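What We're Watching and Reading: Mornodwood, Season Two

Well, friends, the second season of Mornodwood has finished, and my inbox has been a very busy place! Thank you to everyone who wrote in. I meant to keep this to a paragraph or two, but you know me by now, so pour yourself something warm. (If you haven't seen the last 3 episodes, skip down to the letters page, because I'm going to talk about the lighthouse.)

Most of you wanted to talk about Swanepoel, and I can't blame you. When he first turned up in season one he seemed like the usual quiet swordsman, the kind who leans on a doorframe, says four words and leaves. I liked him well enough but I didn't expect to be thinking about him at the grocery store. Then came the lighthouse, and that long night with the ferry girl, where he finally admits that he never earned his rank and that his brother stepped aside to let him have it. There's hardly any music in that episode, just wind and the creak of the stairs, and I thought it was the best thing the show has done.

The manga handles it differently, by the way. On the page he makes his confession much earlier, in chapter 72, and he makes it to the wrong person, who promptly uses it against him. A few of you feel the anime went soft by changing that. I went back and forth all week and I think I side with the anime, mainly for the ferry girl, who gets so little to do in the book until the Naltirwood story starts up. Giving her that secret to carry makes her choice at the harbor hit a lot harder.

As for the reader poll, which we opened in August, we had 2512 votes in all, and Swanepoel took first place with 876 of them. The Verorar twins came in second and were ahead for most of the first week, so their fans have nothing to be ashamed of. I voted for the innkeeper, as I do every year, and I will go on doing it.

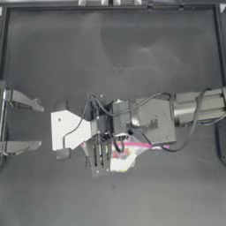
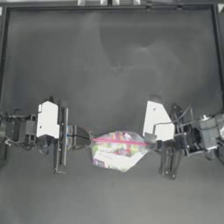
Next time I'd like to get into Naltirwood properly, the old forest city everybody in the show keeps mentioning and no one seems willing to visit. There are some lovely hints tucked into the opening credits, especially the map with the torn corner, and I have a theory about the missing gate that may be completely wrong. Send me yours by 7th October, long or short, and please put a spoiler note at the top if you've read ahead in the manga. Plenty of us haven't, and I'm a little behind myself.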